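Colletti threw open the doors of its Drelley workshop on 28th September, a Monday, which may explain why the free biscuits outlasted the visitors. The draw was a robot arm with a two-fingered gripper, put through its paces in three sessions before lunch.

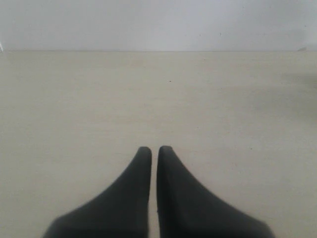
Questions from the floor were mostly about jobs, though one lad from Sedgwick wanted to know if it could do his homework. The answer — "not yet" — got the biggest laugh of the morning.

Colletti hopes to have the arm packing orders by January. Another open day is promised before then, with parking for five cars.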